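Eradum Pringle grasp kit
Fingertips + policy weights for thin, floppy stuff. Cloth, paper towel, napkins. Ships from Zadville.

What you get: 2 fingertip pairs, mounting screws, weights file, setup notes. Fits most parallel grippers. Check the bolt pattern first pls.

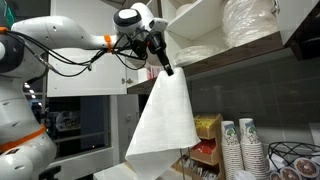
Method is edge-first picking, trained on 400 teleoperated demos, no depth input. Policy looks for a free edge, pinches, lifts, then re-checks before moving on. A top-edge pinch like this one, sheet hanging down and flaring out, is the pose we train toward. Corners are a seperate label in the data.

Tested over 14 fabrics at our Tallby bench. Terry cloth still the worst, fix planned for July.

Lead time 6 weeks. Bulk or colour requests, ask Karim Dabbas.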